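Ribbed pads or dimpled pads for thin, slippery stuff? Hand-held grippers, two-handed setup
Posted in Grippers and End Effectors
Tags: fingers, hand-held, wrist camera, markers, head camera

plerness_dave

I've been handed the job of picking gripper fingers for our next lot of hand-held recordings, on the grounds that I was the last one back from lunch. We have two candidates. One is the Sudska, a soft black rubber finger with a rim and a cupped middle. The other is the Hirkis, which is flatter, stiffer and costs more, and whose data sheet is mostly adjectives.

The tasks are household ones: blinds, taps, cupboard doors, the odd tea towel. The arm that eventually has to repeat all this is a Horrocks, the small one, and it will be using whatever fingers we settle on, so I only get to be wrong once.

Big things are fine with both. Anything fat enough to squeeze gets squeezed. My trouble is thin stuff, and the blind has become my personal enemy.

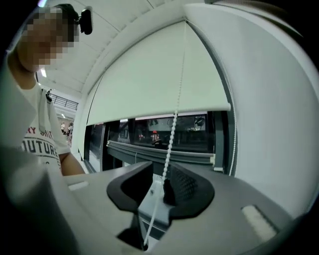
Blind chains are a nasty test because the load runs along the finger and the pad only gets a sliver of contact. With the Sudska I go in from below, let the chain find the gap and close on it. The beads drop straight down between the fingers there, over the dimpled face on the right-hand one, and they're held by whatever bit of rubber they happen to meet. With the Hirkis the same chain slides out to the tip about every second pull, and I end up fishing for it like a man trying to get a hair out of a sink.

So on paper the Sudska wins. Except the cord below the beads is thinner and smoother, and neither finger holds it well. I did 30 pulls with each set and lost the cord far more often than the beads, with no clear winner. Squeezing harder just tires my hands out, and the Horrocks won't squeeze any harder than I do in any case.

What I'd like to know:

Does surface texture matter much for cord, or is it all down to how soft the rubber is?

Has anyone run the Sudska fingers for a few months? They're lovely now, but so were my last boots.

Is it mad to run different fingers on left and right? My colleague says yes, but he also says yes to most things I propose.

Both hands are tracked off printed marker cubes, with a camera on each gripper and another on the operator's head. No budget for anything clever. I have 300 dollars left and I've been asked to look as though I have less.

4 comments

gantrygoblin: Which blind?

plerness_dave: A roller blind. Off-white. It has no other qualities.

gantrygoblin: Fair enough. I meant cord diameter.

plerness_dave: Thin.

Bradley Rowbotham
Accepted by the poster

I've used both, and I've got opinions about one of them.

Softness does most of the work on cord. Texture does most of the work on beads, weave, cardboard and anything else with a bit of shape to it. A smooth cord rides over the top of dimples and touches hardly any rubber, so you get less grip out of a fancy surface than you would out of a plain soft one. Your 30 pulls sound about right to me. You're comparing two fingers that are both wrong for cord, in slightly different ways.

Before you buy anything, try changing the angle. Most people grab a hanging cord with the fingers square across it. Roll your wrist so the cord crosses the pad on a diagonal and it gets a longer path over the rubber, and if the finger has a rim, the cord has to bend over the rim as well. That bend is worth more than any squeeze. The Horrocks can do the same roll quite happily, as long as your wrist stays inside the range its wrist has. Check that first. I didn't, and I have a folder of beautiful demonstrations that no arm in our building can perform.

On the two-handed question, your colleague is right this time. Mixed fingers sound sensible until the operator forgets which hand is which. You'll see them start reaching across themselves to get the good finger onto the job, and then you've recorded a habit along with the task. Same fingers both sides, and learn to live with it.

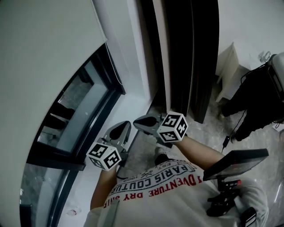
The other thing I'd look at is where the cubes sit when you do that wrist roll. Stand as you normally would, arms forward, and check the head camera's view before you record. Then do it again with one wrist rolled over, because that's when a cube turns its best face away or gets hidden behind your other hand. If the track drops out at the very moment you grip the cord, you'll blame the finger for it. I blamed a set of Hirkis pads for a week over this. They were innocent, though I still don't like them.

Wear: our Sudska set lasted well enough on soft goods and poorly on anything with an edge. The rim goes before the middle does. Once it has rounded over, the cupped shape stops centring things and you may as well be using a pair of erasers. Swap both fingers of a pair together or the grip drifts to one side. We swap every 4 weeks now, which is probably early, but the calendar reminder was already set up and I'm not a man to delete a reminder.

If it were my 300 dollars I'd get two spare pairs of the Sudska and spend what's left on biscuits for the operator.

3 comments

plerness_dave: Tried the diagonal thing after lunch. The cord stays put, more or less. Mildly annoyed at how easy that was.

Bradley Rowbotham: Check the wrist range.

plerness_dave: Checked it. Let's say I'll be re-recording the morning.

tinsnips_and_tape

Can't speak to the Hirkis. Just adding that you should look at the pad itself from the gripper's own camera before you pick, as that's the view your model is going to learn from. We chose a finger on grip alone and then found it blocked the lens every time it closed on something small. Colour matters a bit too. A black pad over a grey housing is easy enough to pick out, but a black pad over a dark cord is a guessing game.
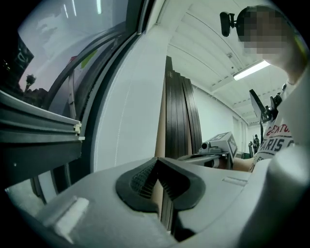 View from one gripper's camera: ribbed recess in the pad, second hand-held unit off to the right.

What I'd check from that view is how much of the middle the pad takes up. A wide V leaves you room to see what's arriving between the arms. The fine ridges are handy as well, you can tell at a glance if the rubber has worn or picked up fluff. We wipe ours with a damp cloth at smoko and it does more for grip than any pad we've paid extra for.

Windows are a pain after dark, by the way. You get the lights back off the glass, and our tracking got jumpy until we moved the job further along the wall. Yours might cope.

2 comments

gantrygoblin: Seconding the damp cloth. Not the spray stuff, it leaves a film.

tinsnips_and_tape: We found that out with the spray stuff.

mork_from_stores

have you tried just using a different blind

1 comment

plerness_dave: It has been raised.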